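How I Plan a Slow Trip by Local Train

I've been taking small-town train trips for years now, mostly the kind where you get off at a station with one bench and a vending machine, and people keep asking me how I put them together. So I finally sat down and wrote out my method. It's not fancy! You need a paper map, a pencil, a timetable, and a free evening.

Start with the line, and leave the towns for later. I know that sounds backwards, but on a small branch line the train decides everything. Last December I did the Sutter line, which runs from Peston up to a village called Wametel, and there were just a handful of trains a day past the halfway point. If I'd picked my stops first I would have spent most of the trip standing on platforms.

Get the current timetable and write down every train in both directions. Then circle the last one back. Circle it twice if you're like me. I once missed the last train out of Wuvov by 2 minutes (I could see its lights) and ended up paying for a taxi that cost more than my room.

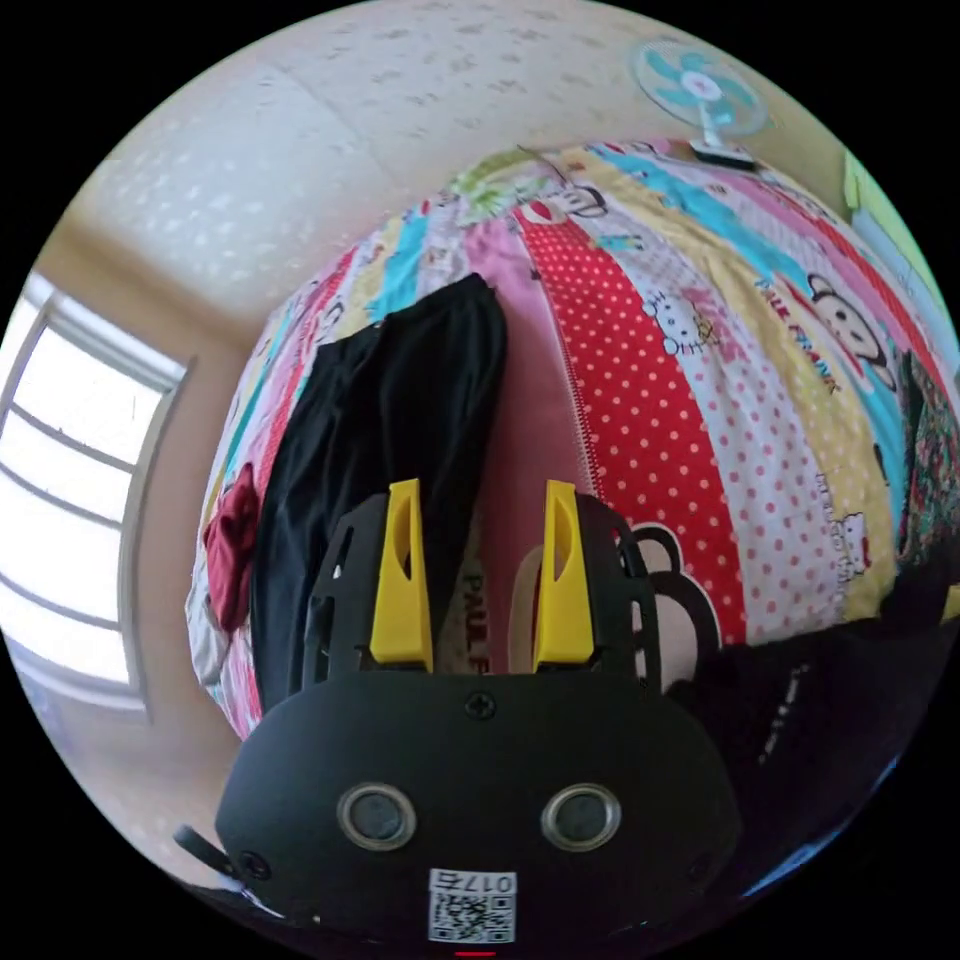 Next, look at the gaps between trains. A gap of 49 minutes is lovely for a walk and a coffee. A gap of three hours means you want a town with lunch in it, or a good trail, or a public bath. I pencil the length of each gap beside the station name, and pretty quickly the day starts to fill itself in.

Now you can bring in the towns. Look for shrines, mills, bridges, bakeries, whatever you like, but stick to things you can reach on foot from the station. I draw a little circle on the map that's a 30-minute walk wide and ignore everything outside it. It hurts a bit the first time. There's always a waterfall just beyond the line.

Booking comes after that. I only book the bed, and I book it near the station where I'll finish the day. My friend Wendelin Oberholzer books every meal too, and we've had some spirited talks about it over the years, but I like being able to stay put if a place turns out nice.

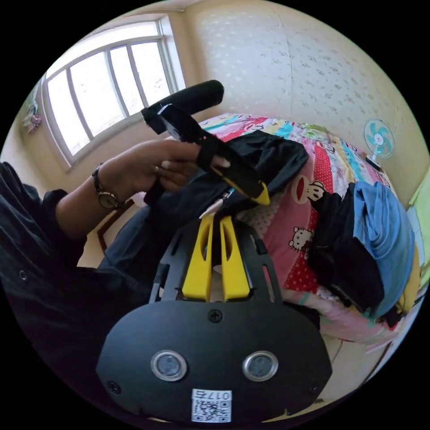 What to Pack

Keep it to one bag that you can lift over your head, because small trains have small racks. Mine has a change of clothes, a rain jacket, a thermos, a paperback, and a flat pouch for tickets and coins. Coins matter more than you'd think! The machine at Wametel wouldn't take bills when I was there, and the bus up to the old mill didn't give change.

Bring a snack that doesn't crumble. I'm partial to rice crackers, which do crumble, so do as I say.

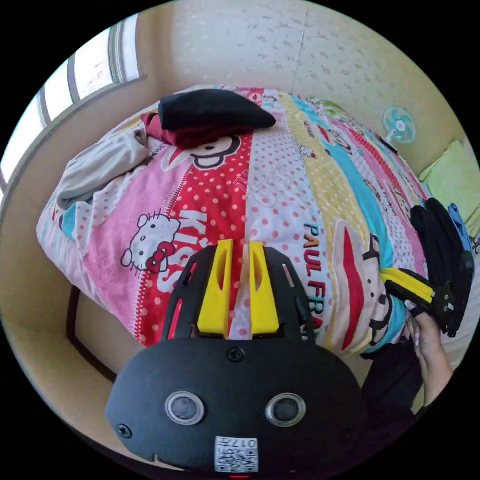 For your first trip, keep the distance short. My Sutter trip came to nearly 300 kilometers over four days, counting the stretch I rode twice for the view, and that was plenty. Two stops a day is a good number, three if they're close together. Leave one afternoon with nothing penciled in at all.

The night before you go, check the timetable once more for track work. Small lines post their notices late, and sometimes only on the station door, so I call the station as well. The man who picked up at Peston told me which side of the train to sit on. It's the left side going up, by the way, at least until the tunnel.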